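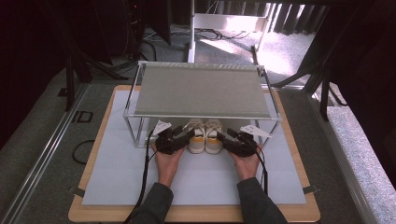 Posted by the Gallum shop desk, October 2, 2022

The Borholm is our little shoe rack, and I'm very fond of it! Thin silver-coloured metal frame, flat grey shelf on top, open space underneath, and a pair of trainers tucks in side by side with the toes facing out. I've had one in my own hallway since February (keys and post on the shelf, shoes below) and it has stayed put through a lot of stamping about.

It's 429 kroner, or 155 for a spare shelf panel if you've scratched yours. Orders placed before noon go out the same day from Unberg, and we've got nearly 100 left in grey.

One thing I'd say is do sort your laces before the shoes go away. I pull mine up, loosen the lot and tuck the ends in, so they don't dangle and get trodden on – and they're ready to step into next morning.

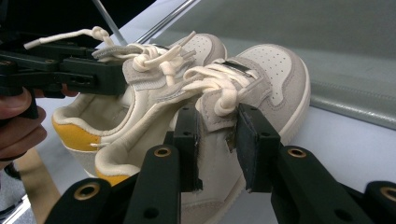
Shao wrote in to say that tucking the ends under the tongue works even better with long laces, and asked if tall boots would fit below the shelf. Ankle boots yes, wellies no, I'm afraid! Stand those next to it.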